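Foil chip packets, soft plastics or garbage?

Posted by Subira Biwott

Hi all, new to the area. Council bin lid says no soft plastics in the recycling but my neighbour reckons chip packets and lolly wrappers are fine if you tie them up in a bag. Which is it? We go thru a fair few with the kids' lunchboxes and I hate chucking them. Unit block, shared bins, no room for another tub.

temba_jo

Your neighbour's wrong sorry. Bagged recycling gets pulled off the line and landfilled, whole bag. Ours did a bin check in September and half the street got a sticker.

Do the scrunch test. Scrunch it in your fist, if it stays in a ball it's foil, if it springs back it's plastic. Most chip packets spring back even tho they're silver inside.
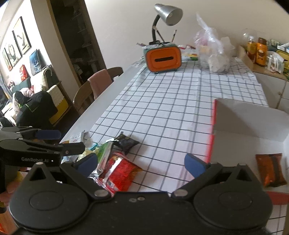
Then ring the council and ask if there's a soft plastics drop-off near you. Empty and dry, crumbs shaken out. Ours takes chocolate wrappers and bread bags but not anything with paper stuck to it.

Riltamari

Just bin them mate, lifes too short

K. from unit 2

Agree with temba_jo on the bagging. For space, stuff them all inside one big chip packet and hang it off a hook in the pantry, ours lasts weeks. Also buy the big bag and use little containers for lunches, cheaper too.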